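# Black bars on top and bottom of the head camera view, is my Balow cell set up wrong?

**dalisay_bench**, posted 2021-06-10

I look after one two-handed Balow cell and its simulator copy. The sim task is tabletop sorting with a plate, a can, a cookie and an open container. After I moved the config over from the old Clirkport machine, the head view has a black band above and below the picture. The right hand also ends up touching the cookie with one finger while the others stay up. Are these the same problem? I haven't changed the hand files since December.

**Guvlow_tech**

Two separate things.

The bands come from the resize step. A wide render is being fitted into a square input and the spare rows are filled with black. Ours does it too. Leave it alone if your policy was trained that way. If it wasn't, check the pad setting in the camera file, and make sure sim and real match.

For the hand, look at the joint map first. Ours had the finger order swapped after a similar move, so the close command went to one finger only. To check it:

1. Put the cell in hold and clear the table.
2. Send each right finger joint to 40 degrees, one at a time.
3. Write down which finger moves.
4. Fix the order in the map, reload, and repeat on the left hand.

Our right hand view before the fix, with the bands still on:

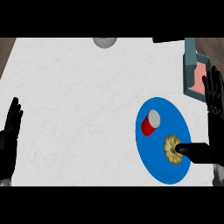 *Sim head view: right finger on the cookie, can on the same plate, left hand raised.*

Once the map was right we ran 257 resets and 251 ended with a proper grasp. The other six were the can.

**oldcellguy**

Had the bands, ignored them, no trouble so far. Did you try a restart? Mine needs one after any change to the hand files.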